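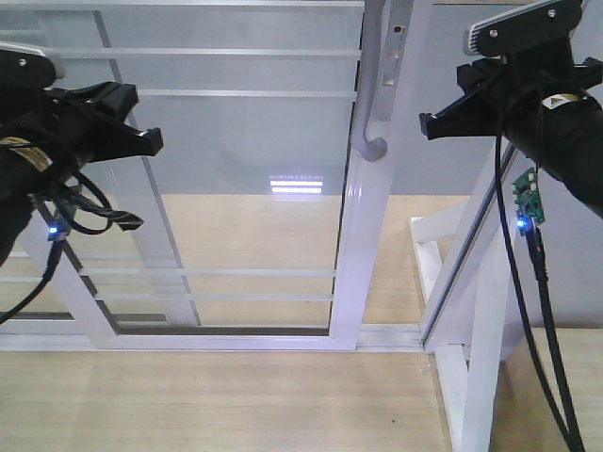
Fig. 1. Two-arm station, both grippers, door side

Iltholm Robotics, Drernivstead site
Periodic safety inspection, two-arm manual-guidance station
Form 421, November issue
Inspector: Trilok Rathore
Second reader: Cyrill Bachmann
Station contact: Sushil Tripathi
Ratings: OK / OK with comment / Open / N/A

Power is off for sections 1 and 2 except where an item says otherwise. An item rated Open needs an owner before the form is signed. Items copied from the previous form without being looked at again are to be rated Open.

1. Arms and mounting

1.1 Base bolts at marked torque position, both arms. OK
1.2 Joint covers seated, no missing screws. OK
1.3 Warning labels present and readable. OK with comment
Comment: Yellow triangle label is in place on the right arm. Small label on the link of the left arm is hard to read at working distance. Replace at next service.
1.4 Gripper mounting plate, screws marked with witness paint. Open
Comment: Paint was applied on the left plate only. Owner: Kamlesh Dixit.
1.5 Fingers free of cracks, chips and foreign material. OK
1.6 Finger opening checked at full stroke with a gauge. OK
Comment: Gauge 7 was used. The drawer also holds an older gauge with no calibration tag. It should be removed.

2. Cables and add-on electronics

2.1 Cables secured so that no loop can catch on the arm or the stand at any joint position. Open
Comment: Long drops below the right arm and loose loops at the left arm do not meet the station rule. The rule asks for a tie point every 12 inches along the arm and a service loop at the wrist only. Reroute, then repeat 2.2.
2.2 Slow sweep through full range, power on, cables observed by a second person. Open
Comment: Not done. Depends on 2.1.
2.3 Unused connectors capped and tied back. Open
Comment: At least one free connector hangs below the left gripper. Cap it, or remove the lead if it has no use.
2.4 Circuit boards outside the arm housing enclosed or shielded from contact. Open
Comment: The green board on the right arm is exposed on its component side. Low voltage, so the concern is damage and shorts more than shock. Gimus supplies a snap cover and one has been ordered. Until it is fitted, no metal tools are to be used at that arm with power on.
2.5 Status lights on add-on boards described in the station manual. OK with comment
Comment: The manual says blue means "powered" and nothing else. Operators were reading it as "safe to approach." The wording on the station card has been changed.

3. Workspace and reach

3.1 Reach limit set in the controller and matched to the drawing. OK
Comment: Limit is 655 mm from the base axis for each arm. Drawing revised to agree.

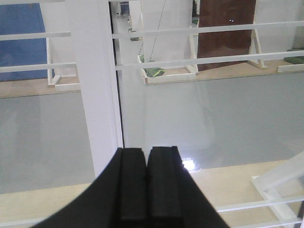
3.2 Clearance between each gripper and any fixed structure checked at the reach limit, with fingers open and closed. OK with comment
Comment: The earlier form recorded closed fingers only. The open position takes up more width and is the one that decides whether a hand can be trapped against a rail or post. Both values are now entered on the back of the form.
3.3 Overlap zone between the two arms identified, and collision check enabled in the controller. OK
3.4 Speed limit active in manual mode. OK
Comment: The limit was tested by asking for a higher speed and confirming that the controller refused it. Reading the setting off the screen is not accepted as a test.
3.5 Movable stands and frames locked or marked on the floor. Open
Comment: No floor marks. If a stand moves, the clearances in 3.2 are no longer valid. S. Tripathi to mark foot positions.
3.6 Glass within reach of either arm. OK with comment
Comment: The door glass counts as a fixed structure for 3.2. Svatopluk Kováčik asked whether a clear guard film is required. The site rule does not require one at manual speed. It would be needed for any automatic cycle, and the station is not released for those.

4. Stopping and control

4.1 Emergency stop tested from each button, both arms powered. OK
4.2 Stop of one arm also stops the other. OK
Comment: This failed on the first try. The link between the two Kuster controllers had been disabled in software during setup. It has been turned back on and the setting is now password protected. Three tests followed, all passed.

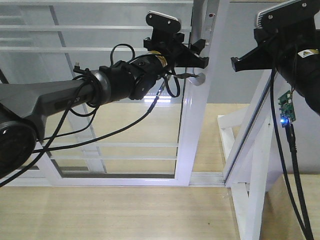

Photo: K. Dixit / Iltholm Robotics, Drernivstead

4.3 Restart after a stop needs a deliberate action at the panel. Releasing the button alone must not restart motion. OK
4.4 Loss of signal from the hand controller leads to a stop. OK
Comment: Tested by unplugging the receiver. Also test with a drained battery next time, as the signal fades more slowly in that case.
4.5 Arm behavior at power loss known and posted. OK with comment
Comment: Brakes hold, but the wrist settles slightly before they engage. Keep hands out from under the gripper during shutdown.
4.6 Gripper behavior at power loss known and posted. Open
Comment: Posted card is for an older gripper. Owner: K. Dixit.

5. Floor, outlets and surroundings

5.1 Walking path clear of cords. OK with comment
Comment: Fan cords are to run along the wall and never across the path.
5.2 Floor swept before each session. Open
Comment: Not entered in the log for several sessions. Grit on the floor ends up in the finger guides when parts are picked from floor level.
5.3 Robot supply on its own outlet, not shared with fans or chargers. OK 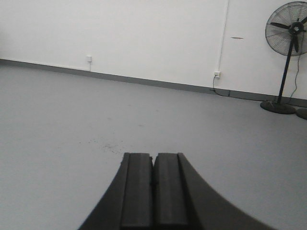
Can the station be used while items are still open?
Only in manual mode, with two people present, and only if no open item is in section 4 or under 2.1 to 2.4. As the form stands, the station stays locked out. Inspection and repair moves by the persons named on the form are allowed.

6. Records

6.1 Training entries current for all operators. OK
6.2 Controller backup stored off the station. OK
6.3 Previous form closed out. Open
Comment: Two items on the earlier form have an owner and no closing date. C. Bachmann to confirm or carry forward.

Reinspection covers sections 2 and 4 in full, plus 1.4, 3.5, 5.2 and 6.3.

Signed: T. Rathore
Read: C. Bachmann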